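VEKLOW RESIDENTIAL SERVICES
Harkport House: Sleeping Room and Linen Safety Checklist, with Inspector's Comments

Date of inspection: July 18, 2018
Areas covered: sleeping rooms, second floor; linen closet; laundry room
Type of inspection: routine, follow-up to June visit
Form to be kept in the house binder and a copy sent to the Rees office

Ratings used on this form: S (satisfactory), C (correction needed), N (not applicable or not checked). An item marked C must be corrected before the next routine visit unless a shorter period is written in the comment.

SECTION 1. ROOM AND EXITS

1.1 Door opens fully and closes without force. S

1.2 Path from bed to door is clear. S
Comment: Clear in all rooms at the time of the visit. In the corner room the dresser drawers, when fully open, reach into the path. Residents should be reminded to close them at night.

1.3 Window opens, closes and locks. C
Comment: The window in the corner room opens but will not stay up without support. A wooden dowel was being used as a prop. The dowel is to be removed and the sash repaired within 2 weeks. Until then the window is to be kept closed and the hall window used for air.

1.4 Window cords secured out of reach. S
Comment: Cleats were added after the June visit. They are firmly fixed.

1.5 Smoke alarm present and working. S
Comment: Tested by button in each room. The alarm outside the linen closet is slower to respond than the others and should be replaced at the next battery change.

1.6 Escape plan posted on the inside of the door. C
Comment: Missing from one room. The plan in the room beside the stairs still shows the former laundry location.

SECTION 2. BEDS AND FRAMES

2.1 Frame is stable when pushed from the side and from the foot. S

2.2 No sharp edges, loose bolts or splintered parts. C
Comment: One bolt at the head end of the bed in the corner room could be turned by hand. It was tightened during the visit but the thread is worn. Replace the bolt.

2.3 Mattress fits the frame with no gap at either side. S

2.4 Mattress is free of tears, exposed springs and stains. S
Comment: Mattress covers were unzipped and checked at two corners.

2.5 Bed is placed away from heaters and window cords. S
Comment: The portable heater has been taken out of the sleeping rooms, as requested in June. It is now stored in the basement with its cord tied.

SECTION 3. BED LINEN AND BLANKETS

3.1 Sheets are clean and the correct size. S

3.2 Fitted sheets stay in place when a corner is pulled. C
Comment: Two sheets in use have lost their elastic. They may be used as flat sheets but should no longer be counted as fitted stock.

3.3 Blankets are free of holes, loose threads and open seams. S
Comment: The house accepts donated and personal blankets, and these vary a good deal in weight and finish. Each blanket was opened, spread out and looked at on both sides. Staff are asked to do the same when linen is changed. A folded blanket cannot be inspected.

Children's blankets call for particular attention at the hem. A long loose thread can wrap around a finger or toe, and a hem that has opened forms a loop. Printed fleece and cotton should also be checked for stiff or flaking areas where a design has been applied to the surface.

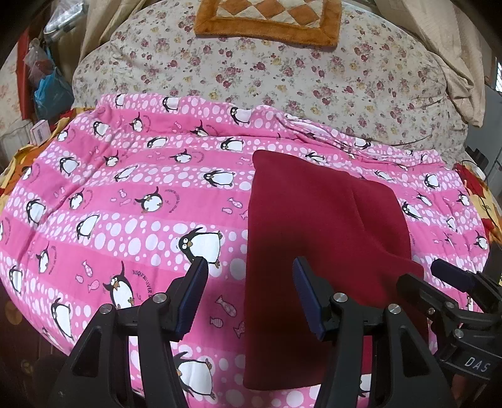
Where a blanket has been repaired, the repair should be flat and should use thread only. Safety pins and staples are not accepted as a temporary measure. One pinned hem was reported in June and has been sewn.

3.4 Blanket does not hang to the floor at the side or foot of the bed. C
Comment: In two rooms the top cover reached the floor and could be stepped on. Large blankets should be tucked at the foot or folded back.

3.5 Bedding in use is suited to the season. S
Comment: Heavier covers have been moved to the linen closet. Residents who prefer a heavier cover in summer may ask for one.

3.6 No loose cloths, towels or mats left on the bed overnight. C
Comment: Small items of fabric collect on beds during the day, particularly while laundry is being sorted. They are to be put away before bedtime. Plush mats intended for the floor should be returned to the floor or to the closet, as they pick up grit and carry it into the sheets.

3.7 Dark items laundered apart from pale items. S
Comment: The rule is posted in the laundry room. New red, navy and black textiles should be washed alone the first two times. The house has lost several pale sheets to dye in the past year, and the cost of replacing them comes out of the household supply budget.

3.8 Care labels present and readable. C
Comment: Labels are missing from many donated items. Where there is no label, wash cold and tumble on low. Do not use bleach on printed or floral linen.

SECTION 4. FLOORS AND MATS

4.1 Floor is dry, clean and free of raised edges. S
Comment: The edge strip at the door of the room beside the stairs has been screwed down again.

4.2 Bedside mats lie flat and have a non-slip backing. C
Comment: Three mats failed the push test. The test is simple: place one foot on the mat and push forward with moderate pressure. A mat that slides is to be fitted with a backing sheet or taken out of use. Corners that curl should be pressed flat under a weight overnight, and if they curl again the mat is to be discarded.

4.3 Mats are washed on schedule. S
Comment: The log was complete for the period since June. One entry was not initialed.

4.4 No extension cords under mats or beds. S

SECTION 5. LINEN CLOSET

5.1 Shelves are secure and not overloaded. C
Comment: The upper shelf bows in the center. Its posted limit is 80 pounds. The combined weight of the winter covers was not measured, but the shelf should be relieved in any case. Move the heaviest covers to the bottom shelf, where they can also be lifted out without a step stool.

5.2 Clear space of 18 inches kept below the ceiling. S

5.3 Linen is stored dry. S
Comment: No odor or dampness found. The Oltance moisture packets on the lower shelf have reached the end of the period printed on the box and are due for replacement.

5.4 Clean and soiled linen kept apart. C
Comment: A basket of soiled towels was standing on the closet floor. Soiled linen goes directly to the laundry room. This item was also noted in June.

5.5 Cleaning products not stored with linen. S

SECTION 6. LAUNDRY ROOM

6.1 Lint screen cleaned after every load. S

6.2 Dryer duct connected and free of kinks. S
Comment: The machine was pulled forward and the full length of the duct was seen. The clamp at the wall end is new.

6.3 Dryer not left running overnight or when the house is empty. N
Comment: Could not be checked during a daytime visit. Staff stated that the rule is followed.

6.4 Detergent stored in a locked cabinet. C
Comment: The lock works. The key was in it.

6.5 Machines level and stable during the spin cycle. S
Comment: The front washer is rated at 1000 revolutions per minute and was observed at full spin with a mixed load. Slight movement at the left rear foot, within acceptable limits. Check again at the next visit.

6.6 Iron unplugged and cooling in the stand. S

SUMMARY OF CORRECTIONS

Within 2 weeks:
Repair the window sash in the corner room (1.3).
Replace the worn bed bolt (2.2).
Post correct escape plans in both rooms (1.6).
Remove the detergent cabinet key from the lock and keep it in the office (6.4).
Lighten the upper shelf of the linen closet (5.1).

Before the next routine visit:
Remove sheets without elastic from the fitted stock (3.2).
Tuck or fold covers that reach the floor (3.4).
Clear loose textiles from beds at bedtime (3.6).
Set aside unlabeled items and mark them for cold wash (3.8).
Fit backing sheets to the three mats or discard them (4.2).
Move soiled linen directly to the laundry room (5.4). As a repeated item, this will be reported separately to the Rees office.

GENERAL COMMENTS

The sleeping rooms were in good order and the general condition of the bedding has improved since June. Residents may continue to bring and use their own blankets, sheets and covers. These are subject to the same checks as house linen, and a personal item that does not pass is to be returned to its owner with an explanation. It is not to be thrown away without the owner's consent.

The request for new linen submitted with the June form has been reviewed. A sum of roughly $3000 has been set aside for sheets, mattress covers and bedside mats across all Veklow houses. Harkport House should send its list of sizes and quantities to the Rees office with the signed copy of this form. Mats without a non-slip backing will not be approved for purchase.

Corrections are to be initialed and dated in the binder as they are completed. Attach receipts for parts.

Inspector's signature: on file
House representative's signature: on file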